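Pavithra Thevar wrote:

> The left jaw on the Calimlim pair stops short of closed. Pads are the blue ones, changed at 941 cycles. Do I shim the pad or move the pin?

Leave the pins alone. Move the zero first, then look at the pads. On ours I do it this way:

1. Power off, jaws open, wipe all four pads.
2. Close by hand and check that the tips meet.
3. Set zero in the Gudard tool. Ours reads 136 closed and 2000 fully open.
4. Repeat for the second unit – they don't share a file.

After that I try both grippers on something soft, on a bed, and fold it.

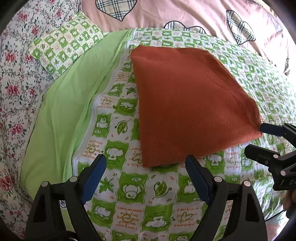 If a tip skids on knit, the pad is usually seated crooked. Back the screws off, press the pad flat and tighten again. I had to do this twice on the Sevness set, and I still recheck it every 91 folds.

Also look at where the cable runs before you start. A tight loop pulls on the handle and you'll end up chasing a fault in the linkage.
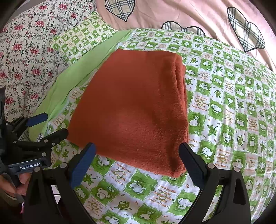

*Both grippers at the folded orange cloth, jaws open.*

Send me your open and closed readings when you have them.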